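Mamley Robotics Club

The Mamley Robotics Club is a student club that builds and programs small tabletop robot arms. It was started by Agustina Bustos and Gervasio Quiroga, both then in their second year, and is open to students from any department. Members meet in a shared workshop and pay no fee.

Desk project

The club's main project, known as Jara, deals with handling everyday desk items such as pens, markers and mugs. Work on it began on 14/12/2021. The arms have 3D-printed links and servo motors at the joints, and a small camera board is carried on a blue bracket at the wrist. 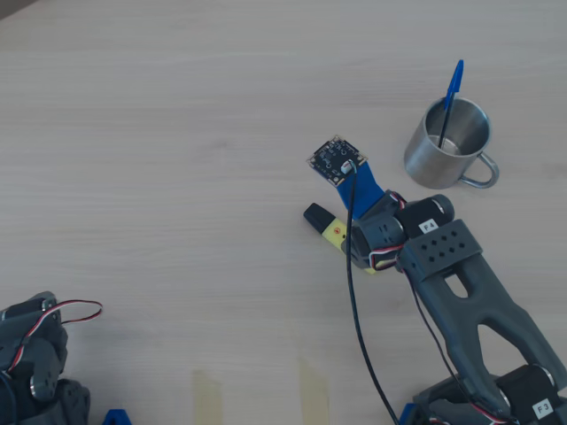
New members start by driving an arm by hand before they write any code for it. Rocío Insaurralde wrote the training notes, which ask each student to log 200 attempts at a task - failed ones included - and to keep the logs in a shared folder. Cleiton Brandão later added a short section on replacing servos and tidying cables.

Tasks are grouped by difficulty. Single pens and markers come first. Mugs are treated as a separate group, as the handle limits where the fingers can close.

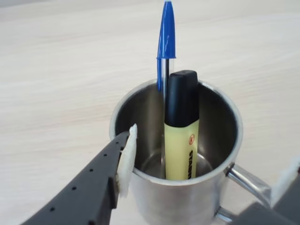
Gripper with white foam pads at a steel mug holding a pen and a highlighter.

Competition

The club holds an internal contest each December, the Perier Cup. Teams of two draw a task and have seven minutes to complete it. Violeta Escobar judged the first contest and wrote its rules, which are still in use with minor changes.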